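About Serkis Snack Supply

Serkis Snack Supply fills break rooms, waiting rooms and front counters with packaged snacks. We buy from small and mid-sized makers, keep the stock in our own warehouse on Barbosa Street, and deliver it on a fixed route to the businesses that order from us. We do not make any of the food ourselves and we do not sell to the public from the warehouse.

The company started as a single delivery route covering the office parks along Jina Road. The first customers were dental offices, a tire shop and a call center. Most of them wanted the same thing, a box of mixed snacks that showed up when it was supposed to and did not have to be reordered by phone every week. That is still the largest part of the business. The call center has moved twice and is still on the route.

What we carry

The regular list is made up of chips, crackers, nuts, dried fruit, cookies, granola bars and a small range of candy. All of it comes in single-serving packs. We carry a few items in larger bags for customers who fill their own jars, mostly hotels and hair salons. Drinks are limited to bottled water and canned seltzer. We tried fresh fruit for one summer and stopped, as too much of it spoiled between stops.

The list changes twice a year. Items that sell slowly come off, and new ones go on for a trial period before they get a permanent shelf. Customers on a standing order get a sheet with the changes before they take effect, and they can ask us to hold a favorite item for as long as the maker still ships it.

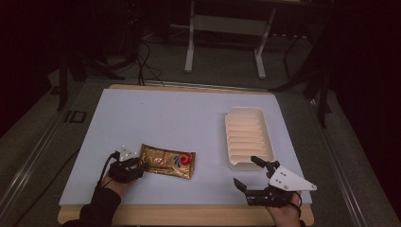 Orders are packed by the stop. Each customer has a card on file with the number of people at the site, any allergies we have been told about, and the things they have asked us not to send. Sites that need to avoid peanuts get their boxes packed on a separate shift, and those boxes carry a green label on two sides. We cannot promise that a product is free of traces from the plant where it was made, so please read the maker's label if that matters at your site.

The warehouse

Our building holds 2,864 pallet spaces on paper, though we use fewer than that in winter. Chocolate and anything with a coating is kept in a cooled room at the north end. Stock is rotated by date, oldest out first, and anything with less than 6 weeks left on it is pulled from the regular shelves. Pulled stock that is still good goes to the Flondus Street food pantry, which sends a van every other week.

Delivery

We run 6 routes on weekdays. Drivers bring the boxes inside, put them where you want them and take the empty cartons away. If your office is closed on your delivery day, we will bring the order on the next working day or hold it until the following week, whichever you choose. Deliveries stop for the first week of August, when we count the whole warehouse. Standing orders for that week are doubled up the week before unless you tell us otherwise.

Prices and terms

Prices are set per case and are the same for every customer on a given route. There is no contract and no minimum term. There is a minimum order, which depends on how far you are from the warehouse, and the office can tell you what it is if you give us your zip code. Invoices go out at the end of the month. You can pause a standing order at any time with two days' notice.

Working with makers

If you make a packaged snack and would like us to carry it, send a sample case with a price sheet and a copy of the nutrition label. We look at samples once a month. We need to know the shelf life from the day of packing, the case count and how the cases stack. We do not charge for shelf space and we pay for trial stock the same way we pay for everything else.

The office is open Monday through Friday. Warehouse pickups are by appointment only, at the side gate.

Page last updated 11 October 2019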